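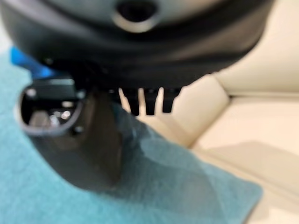

Wrist camera view, gripper over the teal cloth (item 2)

Flinbridge cloth handling project
Minutes of the software meeting, February, 2 pm, small meeting room and by call

1. Last minutes
Agreed, with one correction. The Mensah planner was described as "working on cloth". This should read "runs without crashing on cloth".

2. Perception
The wrist view was put on screen. The perception side said the fold beside the finger is the sort of feature the new grasp scorer should pick out. It was asked how the scorer tells a fold the gripper has hold of from one it is only next to. Answer: at present it does not. The meeting could not agree from the picture which of the two it was looking at either.
Also raised: the housing and finger take up a lot of the view and are blurred, and the masking step has never been checked against frames like it. The pale surface behind has seams of its own, which an edge finder may well like as much as the cloth.
Action: perception to hand-label 300 frames as held, touching or clear, and report the scorer's errors on each group separately. One overall score will not be accepted.

3. Training data
Serkedden has offered up to 3,000 more clips. Doubt was expressed that more of the same would help while the labels do not record contact. Offer neither taken up nor refused. Deferred until item 2 is done.

4. Control
The Brerkska controller now retries a failed pick 5 times before stopping. Several present felt this hides failures and makes the logs look better than the work is. Control side disagreed and said retries are normal. It was pointed out that the log counts a pick on the last try as a plain success.
Action: control to log every attempt as its own line.

5. Demo
Request to show the full fold to visitors. Not supported. A single pick may be shown if the replay tool is running next to it, failures included.

6. Any other business
Replay tool still drops the camera timestamps when a file is trimmed. Raised last time too. No owner yet.

Next meeting: March, same time.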